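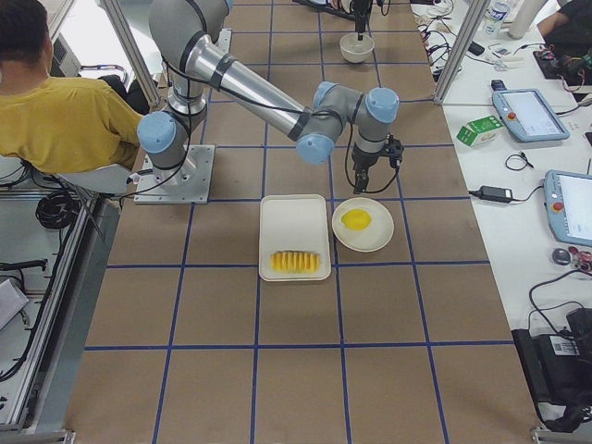
Tunon Pond Swimmers

Minutes of the autumn members' meeting, held on Saturday, November 9, 2019, at half past ten in the upstairs room

In the chair: Mairéad Mac an tSaoi
Minutes: Gintarė Vanags
Also at the top table: Zane Kuusk (water and banks), Sarmīte Vītola (money and membership), Tươi Đỗ (winter swimming)
Members present: 37, as signed on the sheet by the door
Apologies: read out by Mairéad and kept with the signing sheet

1. Welcome

Mairéad welcomed everyone and thanked those who had come straight from the pond with their hair still dripping. She gave a particular welcome to the people who joined over the summer and for whom this was a first meeting, and asked them please to speak up if anything was being talked about as though the whole world knew it. She also passed on good wishes to those members who are poorly or away, and said how very much the Friday swims had been missing their company.

She reminded us that tea would be taken halfway through and that questions about the changing hut should be saved for item 6, where there would be plenty of time for them. (A question about the changing hut was asked straight away and was saved for item 6.)

2. Minutes of the July meeting

These were agreed, with two small corrections. The duck that was nesting beneath the steps should have been recorded as a moorhen, and the vote on later evening opening was carried with one person against, and not unanimously as I had put it. I am sorry for both, and especially to the member concerned, who was very nice about it.

3. Matters arising

The lost property box. Everything left in the box since spring was laid out on the grass at the end of September and a good deal of it went home with its owners. What was left over has been washed and taken to the charity shop, apart from one very good wool dressing gown in dark green, which Mairéad still has at her house. If it is yours she would love you to have it back before the weather gets any colder.

The gate code. This was changed in August as agreed. Some members have still been propping the gate open with a stone when they can't remember the new one. Please ring Sarmīte instead, she does not mind at all, even early.

The footpath sign. Still no sign. Zane has written again and has had a friendly reply saying the letter has been passed on.

4. Water and banks

Zane gave a full report, for which we were all grateful. The summer was a good one for water quality. The samples taken each fortnight came back clear right through the season, with the one exception of the week after the storms, when we closed for a few days to let things settle. Zane thanked everybody for being so patient about that, and for not climbing over.

The reeds on the north side have come back far more strongly than expected and are now creeping into the swimming lane. It was agreed to cut them back in late winter, before anything starts to nest, and to leave the clump by the willow well alone. Zane would like a dozen or so pairs of hands for a morning, waders provided, and put a list round during tea.

The pump has been the great worry of the year. Members will remember that it moves 4,000 gallons a day from the stream when the level drops, and that it stopped altogether in the dry spell. It was got going again but Zane does not trust it to see out another summer, and described the noise it makes with some feeling. Two quotes have been had for replacing it. The lower, from Ots, comes to £2,699 with fitting and taking the old one away. The other firm's quote was a good deal higher and did not include the pipework.

There was a long and very useful discussion. One member asked whether we could manage without a pump and simply close when the level fell. Zane said that we could, but that this would have meant losing most of July this year, and there was a bit of a groan at that. Another member wanted to know whether the new one would be quieter for the houses on the lane. Zane has stood next to the same model working at Stumov, where they have had theirs for several seasons, and could hold a conversation beside it in an ordinary voice. Someone asked about running it from solar panels. Everyone liked the idea, but the willow shades the only spot where panels could sensibly go, and nobody present wished to touch the willow. It was felt that this could be looked at again if the hut roof is ever renewed.

Agreed: to accept the quote from Ots and have the new pump fitted before Easter. Proposed by Tươi, seconded from the floor, all in favour.

Action: Zane to ring Ots and settle a date.

5. Money and membership

Sarmīte handed out the accounts on one side of paper, which was much appreciated. We are in reasonable health. Subscriptions were up a little on last year, the summer cake table did wonderfully in spite of the rain, and the only large bill was for the insurance. The pump can be paid for out of the repairs fund, which will be left rather thin afterwards, and Sarmīte would like to build it up again over the coming two years before we think of anything else big.

With that in mind she suggested a small rise in the yearly subscription, from £84 to £90, starting in the spring. The reduced rate would stay as it is, and so would the arrangement for anybody who finds the full amount difficult, which is private between them and Sarmīte and always will be. Several members said they thought this was very fair. One member felt that people who only swim in August ought to pay less, and there was some sympathy for this, but also a feeling that it would be an awful lot of work to keep track of who swam when. It was left that Sarmīte would think about a summer-only ticket and bring something to the next meeting.

Agreed: the subscription to go up to £90 as proposed. Carried, two against.

The waiting list is moving again, and some families who have been on it since last year have now been offered a place. Sarmīte asked members not to promise places to friends, however lovely the friends may be.

Tea was taken at this point. Thank you to everyone who baked. The plum cake was asked about by so many people that the recipe will be pinned up in the hut.

6. The changing hut

The question from item 1 was taken first, and was whether the bench on the left-hand side could be mended before somebody goes through it. It can. Zane has the timber in the shed already and will see to it in the next fortnight.

The wider matter of the floor took rather longer. It becomes very slippery as soon as there is a frost and people come in with wet feet. Last winter we scattered Gristix on the boards, which gave a good grip but was thought to be hard on bare soles, and ended up in everyone's socks and, in one case, in a flask of soup. Tươi suggested that we keep the Gristix for the path and the top step, where people have their shoes on, and put down rubber matting indoors. A member who has this matting in her stables offered us some offcuts for nothing, and was thanked very warmly.

There was then a conversation about hooks. There are not enough hooks, and the ones we have are too high for the children. It was agreed to put up a lower row along the back wall.

The question of a mirror was raised, and did not find much support.

Action: Zane to mend the bench. Tươi to collect the matting and measure up for the hooks.

7. Winter swimming

Tươi is looking after the winter rota again and spoke for a while about how the mornings will work. The pond will be open from eight until ten every day except Mondays, as long as there is someone on the bank who has done the cold water safety morning. If there isn't, we do not open, and Tươi asked people to be kind to whoever has to stand at the gate and say so. The next safety morning will be run before Christmas and there is room on it for more.

Newer members were asked to go in with somebody for their first few cold swims, to get in slowly by the steps, and to come out while they still feel they could stay longer. Swims of up to five minutes are quite enough for anyone when the ice has been broken. Please bring a hat, something hot to drink and more jumpers than you think sensible.

A member asked whether gloves and boots were frowned upon. They are not frowned upon in the least – Tươi wears both.

The New Year's Day swim will go ahead at eleven, with soup afterwards. Gintarė is making the soup and would be glad of the loan of a second big pan. Fancy dress is welcome, but please nothing with feathers or glitter, as Zane was still fishing bits of last year's out of the reeds at Whitsun.

8. Dogs

We had hoped to get through this quickly. The present rule is that dogs stay outside the gate, and it was asked whether they might be allowed on the bank in winter, on leads, when it is quieter. Those in favour pointed out that it is miserable for a dog to be tied up in the cold. Those against were thinking of the moorhens and of the sandwiches. Mairéad let everybody have their say and then asked for a show of hands, which was too close to feel comfortable about.

Agreed: the rule stays as it is for this winter. Mairéad to look into a covered spot outside the gate where dogs could wait out of the wind.

9. Any other business

The member who paints the depth boards would like to know if anyone has a steady hand and would take a turn next year.

It was asked if the evening swims could start earlier in the spring. Zane will see how the light is and how warm the water has got.

Thanks were given to our neighbours on the lane for lending us their field for parking, and a card was passed round for signing.

10. Next meeting

To be held in the spring, once the pump is in. Mairéad will send the date round with the subscription reminders. The meeting closed at ten to one.

Reed-cutting list: still a few gaps, please ring Zane.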